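Home & Keeping | Slow Living
6 min read

The Drawer You Never Empty 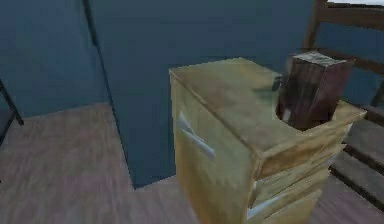

Illustration: Geeta Nautiyal

My grandmother kept string. She kept it in the second drawer down, wound into little figure eights, along with birthday candles, a church key and the warranty for a toaster that had left the house before I was born. When she moved to a smaller place, my cousins and I spent a whole October afternoon on that one drawer, and I don't think we threw away more than a handful.

I have been thinking about her string because I've spent the past few months asking people to let me look through their junk drawers (you would be surprised how many say yes, and how many ask for an hour to tidy first). Themis Vasilakis, a retired piano tuner, has 14 keys in hers and can name the doors for 7 of them. She won't part with the others. "The minute I do, I'll find the lock," she told me, and then she made us coffee and we tried two of them on the garage.

Wellington Lins went the other way. He emptied his kitchen drawer into a shoebox last spring, put the box in the hall closet, and promised himself that whatever he hadn't gone looking for by fall could go. He went back for the tape measure, the good scissors and a takeout menu - the place has closed, but he likes the drawing of the fish on the front.

I came home meaning to try the shoebox myself. I got as far as pulling the drawer all the way out and setting it on the bed, and there at the very back was a neat figure eight of string.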